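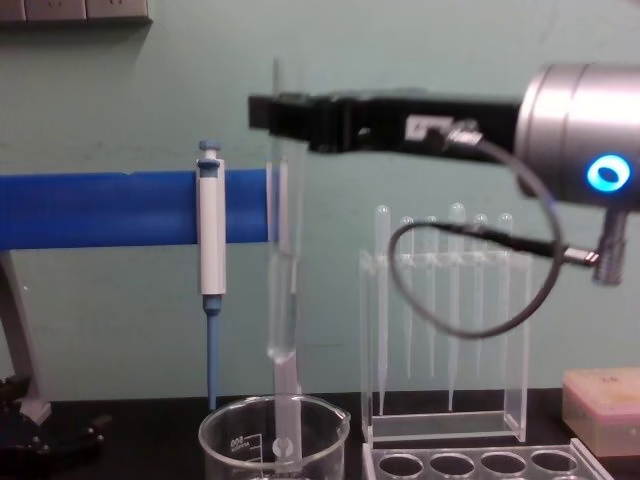
A glass test tube at the Nito water laboratory in Skesow.

Search this site Enter keywords

November 16, 2022
By Nito Press Office
Reading time: 2 min

Nito opens free well water testing for Skesow households

Nito will test private well water free of charge for 3000 households in Skesow and the nearby villages. The program is paid by Furtună, the regional water fund, and will continue until April. Each sample is checked for nitrates, iron and hardness, and the owner receives a written result in 19 days. 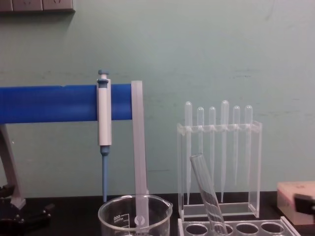

How to take part

Residents can collect a sample bottle at the Nito office, 22 Drateck Street. Please let the water run before you fill the bottle, and bring it back on the same day. For questions, call the office and ask for extension 2311.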